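Workshop tips: sharing a bench with an arm

Reading time: 7 min

Quick one, I'm meant to be out the door at 4. People keep asking for the house rules we use for running a small arm next to a bench or a cabinet, so typing them up properly instead of answering the same mail again. Mostly good practice, some of it is just the standards boiled down to what you'd do on a normal day. If your place has its own safety person, their word beats mine.

Skip around. It's not in any clever order.

BEFORE POWER

Walk round it. All the way round, not just the side you stand on. Cables, screws on the floor, somebody's mug.

Find the stop button and put your hand on it. Not press, just touch. You want to know how far the reach is from where you're going to be standing. If you have to lean across the arm's path to get at it, move the button. Or move you.

Base bolts. Check them monthly, mark each one with a paint pen line across bolt and plate, then it's a two second look. Line broken = bolt moved. Best tip on this page and it costs you one pen.

Pedestal heavier than you think it needs to be. I ran one off a rolling cart for a season and every fast stop walked the cart a hair. Next morning all the taught points were off and I blamed the software for 2 days. Wheels are fine for moving it in. Then down on solid feet and level it.

Power cord comes in from behind the base. Not across the front, not over the drawers. Tape is not a cord cover.

THE RISK ASSESSMENT

Yes you need one. Yes for a "collaborative" arm too. The arm might be built to be gentle but the thing in its fingers isn't, and what counts is the whole job: arm, gripper, part, table, you. A padded arm holding a chisel is a chisel.

ISO 10218 is the main one for industrial robots, part 1 the robot itself and part 2 the setup round it. There's ISO/TS 15066 for people and arms working close, that's where the contact force business comes from. In the US look at R15.06 as well. Get the current edition, don't use the PDF somebody mailed you years back. Editions change and stuff moves between them.

One sheet per job is enough for a small shop if it's a good sheet. Mine has:

- what it picks up and what that weighs
- sharp, hot, brittle?
- where can a hand get pinched (arm to table, arm to wall, arm to itself)
- who's allowed to start it
- what happens if the power drops
- what changed since last time

That last line is the one that gets left blank. Fill it in even if it says nothing changed. Cường Văn taught me to initial it every time, and I grumbled, and then we had a new gripper on for a week with the old payload number still in and the blank line was how we found out who'd missed it. (Me.)

PINCH POINTS

People watch the fingers. The fingers are the part you're least likely to get hurt by on ours, slow and weak. Watch the elbow. The elbow swings out where you're not looking and it's heavy.

Gap between arm and anything fixed: leave enough that a person can't be trapped. If you can't leave it, block it off so a person can't get in there. Shelf corners, window frames, the back wall. Run the whole job at crawl speed and stand where a visitor would stand, see what comes at you.

Seven joint arms can move the elbow while the hand stays dead still. Surprises everybody once. Put it in your briefing.

Drawers. If the work surface has drawers under it, nothing you need during a run lives in them. Full stop. Someone will crouch down for a hex key and come up with their head in the path. Latch them if you can, we use the cheap child locks.

SPEED

Start slow. Stay slow longer than feels needed. New program gets a full pass at the slowest setting with a finger on the enable switch, then another one, then bump it up.

In manual mode 250 mm a second is the usual ceiling and I'd leave it well under that when you're in reach.

Don't raise the force limits because it keeps stopping. It keeps stopping for a reason: payload's wrong, or it's rubbing something, or the cable's too short and tugging. Find it. Raising the limit is like turning up the radio so you can't hear the engine.

PAYLOAD NUMBERS

Weigh the gripper. Kitchen scale is fine. Weigh it with the fingers and any adapter plate and the screws. Then the center of mass, balance it on a rod and measure from the flange.

Fingers changed? Weigh again. We swapped a Rumeck pair for longer ones and forgot, and the arm drifted down every time we let go in hand guiding. Not much. Enough to put a fingertip in the table.

Write the number on tape and stick it on the gripper box. Not on the arm, tape falls off and ends up in a joint.

CLEARING THE SURFACE

Only what the job needs goes on the top. I say that and then I look at my own bench, so. At least clear the swept area, everything between where it picks and where it puts, and a hand's width past.

Watches, rings, lanyards, loose cuffs off you before hand guiding. Anything with a strap or a loop is a snag if a finger goes through it, that goes for things lying on the table same as things on your wrist. Have a tray for them. A tray ON THE OTHER SIDE OF THE ROOM, not the end of the same bench.

Mark the pick zone. Painters tape corners, four little Ls. Replace when they fray.

Glossy surfaces confuse depth sensors. If yours is seeing parts that arent there try a matte mat before you go digging in settings. Gray is good, black is bad, white blows out under our lights.

ROUGH PARTS

Picking up lumber offcuts, bark, anything from outdoors. Different from picking up nice machined blocks.

Long thin pieces get gripped close to the middle, then tested. Lift it a finger's width, hold, watch. If one end dips, put down and shift toward the heavy end. Don't trust the middle by length, a knot or a wet end throws it right off.

Line the fingers up so they close across the narrow way. Sounds obvious. Then check the piece isn't lying at an angle and you taught the pose with it straight, which I have done more then once. 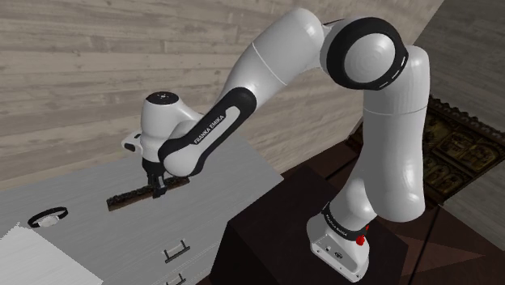
Come down from straight above when you can, slow for the last bit. Coming in sideways shoves the piece and then you're chasing it. And leave a sliver between fingertip and table, paper thickness or two, or you'll scrape the top and trip the force stop every cycle.

Bark sheds. It'll grip fine and then a flake lets go and the whole thing drops. Brush first. Keep people out from under whatever it carries, obviously, but also don't carry it over anything you like.

Rubber pads on the fingers wear round at the corners with rough stuff. The Hanska ones last us a while, the Fahy ones grip better and go quicker. Take your pick. Either way look at them before each session and swap in pairs, never just the one.

Splinters jam the slide. Soft brush, no compressed air, air drives the dust in deeper.

TRY IT IN SIM FIRST

If you have the room modeled, use it. Check reach, check the elbow, check it doesn't want to go through the wall to get from A to B. We ran a pick 1000 times in sim overnight and it threw up 17 where the forearm grazed the cabinet edge, all from the same odd starting pose. Five minute fix.

But sim is no pass on the real run. Friction's wrong, the part's too perfect, cables usually aren't in there at all. Still do the crawl pass. Still finger on the switch.

Keep the model up to date. You moved a bookcase? Move it in the file. Measure the pedestal height for real, with a tape, don't take it off the drawing.

PEOPLE

Only one person holds the pendant. If you're handing over say it out loud, "yours", and wait for "mine". Feels silly, do it.

Anyone within reach gets told before it moves. Not "ready?" because everybody says yes to ready. Say "moving".

Visitors: tape line on the floor. Kids outside the room, through the glass is fine.

No working alone on a new program. Old proven one at low speed, your call and your sheet.

Tired, stop. Most of our silly ones were after 4 in the afternoon.

LOCKOUT

Changing fingers, cleaning near the joints, hand inside anywhere: power off and the plug where you can see it, or a lock on it. The stop button is not lockout. Brakes hold the arm when power's off but don't hang off it or lean tools on it, and know how your model's brake release works before the day you need it. Arm can drop when you release. Two people for that, one holding.

Write the release steps on a card, laminate it, hang it off the pedestal.

LOG

Cheap notebook on a string. Date, who, what program, anything odd. "Clicked once at wrist" is a good entry. Ours started in November as a joke and it's how we caught a bearing going.

Every bump gets written up, also the ones that didn't hurt. No telling off for it or they stop writing.

END OF DAY

- arm to park pose, tucked in, gripper not over the edge of anything
- nothing in the fingers
- power down, wait for brakes, listen for the click
- pads wiped
- sheet initialed
- pendant on its hook, not on the chair

Blank sheet and the checklist are in the shared Ralla folder, take a copy and change what you need. Will add a bit on vacuum cups when I get to it, those have their own set of problems, mostly hoses.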